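How to Clean a Smelly Microwave (and the Bit of Counter Around It)

Quick one. Somebody heated fish at our place in August and I had to learn this in a hurry, so writing it down before I forget. Takes 17 minutes if you don't stop to scrub like a maniac. Don't scrub like a maniac.

What you need: a bowl that's safe for the microwave, water, one lemon or a few spoons of white vinegar, a wooden spoon or toothpick, dish soap, two cloths. One cloth stays wet, one stays dry. Baking soda for later, maybe.

Clear some room first. You'll be taking the plate out and you want somewhere flat to put it that isn't the floor. Ask me how I know. 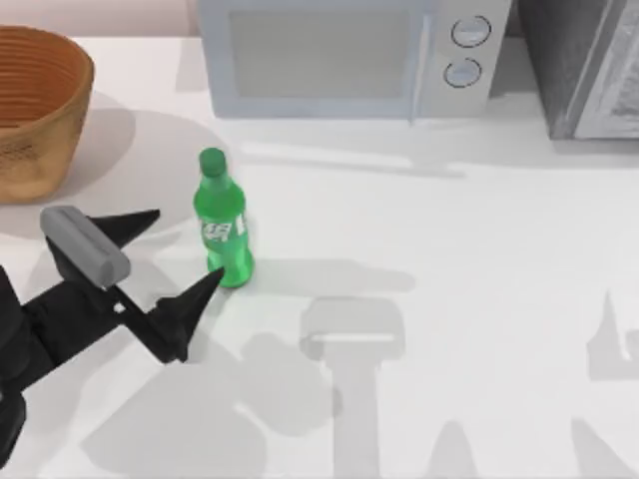 Kitchen > Cleaning > Small Appliances

Step 1. Steam it

Cut the lemon in half, squeeze both halves into the bowl, drop the halves in too. Add water till it's half full. Put the wooden spoon or toothpick in the bowl so the water doesn't boil up all at once when you touch it. No metal spoon, obviously.

Run it on high till the inside of the door fogs up. Few minutes. Then leave the door SHUT. Five minutes, no peeking. The steam is doing the work and if you let it out you have to start over.

Vinegar instead of lemon: works better on grease, kitchen smells like a salad for an hour. Your call. Gareth Treloar who I used to share a kitchen with swears by vinegar plus lemon both. Tried it, couldn't tell the difference.

Step 2. Wipe, top first

Take the bowl out with a towel, it's hot. Pull out the glass plate and the roller ring and put them in the sink with soap. Now wet cloth, start with the ceiling. Everything drips down so theres no point doing the floor first.

Then back wall, sides, floor, door. Stubborn spots: dip the cloth in the hot lemon water, hold it on the spot, count to thirty, wipe. Still there? Dab of baking soda and water paste. No steel wool, no knife, no oven cleaner. You'll scratch the lining.

If there's a little cardboard-looking square on one side inside, leave it in place. It's the waveguide cover. Wipe gently, don't soak it. 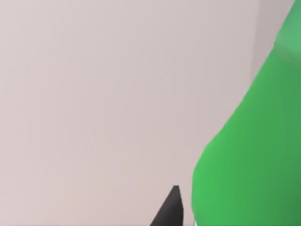 Rinse with a clean damp cloth after, or the soap leaves a film and your next coffee tastes like dishes. Then dry cloth all over. Door seal too, crumbs love it there.

Step 3. The outside

Unplug before you do this part. Spray the cloth, never the machine, liquid gets in behind the controls and the vents. I use Flilloline, plain dish soap in warm water is fine. Skip anything with bleach.

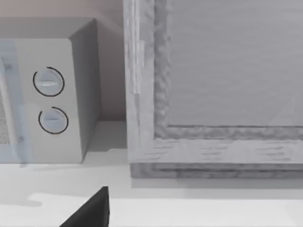
Greasy fingerprints are worst wherever people touch without thinking, so handle, door edge, controls. Button panels are easy, flat wipe and done. Round knobs like the two stacked on this one take longer, and a short groove like the one on the upper knob is just the place for gunk. Toothpick wrapped in a bit of damp cloth, run it along the groove, then around the rim. Check your manual before you pull a knob off, some come off and some really dont want to.

Step 4. The smell, if its still there

Small dish of baking soda inside overnight, door closed. Put a note on the door so no one runs it. Toss the soda in the morning. Burnt popcorn can take two nights. Reader Hatem Salem wrote in to say dry coffee grounds do the same job, havent tested.

Last thing: plate and ring back in, both DRY, ring sitting flat in its track. If the plate wobbles when it turns the ring is off center. Next time cover your soup.

3 comments | 17 shares

Contact | © Kutmont Home Notes | Back to top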